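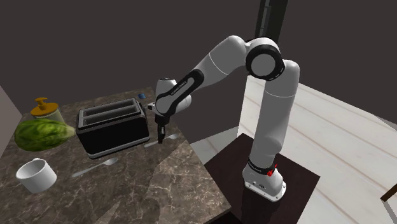
Robot arm over a kitchen countertop, rendered

Plikton inspections stop showing up after I split my solution

Posted by tabs_over_spaces

Hi all, hoping somebody has run into this. I've been using the Plikton plugin in my editor since February and I love it, mostly for the null warnings. Last week I split one big solution into two smaller ones (the old one had 57 projects and took forever to load) and now the second one shows no warnings at all. Nothing in the sidebar, no squiggles, zip. The first one still gives me 277 of them, so the plugin is clearly alive. I reinstalled it, cleared the cache and restarted the editor more times than I want to admit. What am I missing?

nurka_fan

Did you try updating? Mine acted weird on an old version too and the update fixed it. I use Nurkasico these days though, so I can't check.

halfcompiled

I did the exact same split last year and lost an afternoon to it! The settings are stored per solution, in a file called plikton.shared that sits next to the solution file. When you make a new solution that file doesn't come along, so you get the bare defaults, and in the defaults the Azimi rule pack is switched off. All the null checks live in that pack.

Close the editor first - it overwrites the file on exit. Then copy plikton.shared from the old folder into the new one, open the solution again and go to Options, Rule Packs. Azimi should be in the list with a check next to it. If it's there but grayed out, click Rescan and give it a minute.

Oh, and look at the file limit on the same page. Mine was set to 900, and anything over that gets skipped without a message (I'd put that in red letters if it were my plugin, but okay).

trostside_dev

Copying the file works, but check it for absolute paths before you commit it. Ours at Trostside had my home folder in it and everybody else on the team got an empty list. I changed the path to a relative one by hand and it's been fine. You can also set the pack at the user level, under Options, Defaults, and then any new solution picks it up.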